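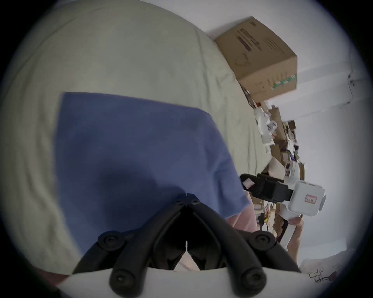 I have folded things for money for eight years, first hotel linen and now whatever the Lernero depot sends over, and until February no one had ever asked me how I do it. Now I get asked all day. Management has bought into a folding line from Visden, and the line has to learn from somebody, so three of us spend our mornings with a gripper in each hand, folding the way we always have, only worse.

You lose your fingers first. A person folding a cloth uses the side of the palm, the little finger, a bit of wrist, sometimes the chin. The grippers give you a pinch on the left and a pinch on the right. My first pillowcase took almost 41 seconds and looked like something I'd sat on.

Ingegerd Solberg runs the morning session and is very patient about it. She wants each fold done the same way but also a little differently — I have stopped asking how. When I smooth a crease out of habit she makes me start over.

The official word is that the machine will take the flat work and we'll move to "exceptions." Exceptions are fitted sheets, mostly. So the robot gets the napkins and I get the elastic. The pay stays the same until the contract comes up, at which point I expect I'll be told how much easier things have become.

I don't hate it. My shoulders hurt less than they did on the old table, and the 2 o'clock slump is gone now that afternoons are back on normal folding. But I've started noticing my own hands at home. Last night I picked up a dish towel by two corners, stopped, and waited for somebody to tell me to go.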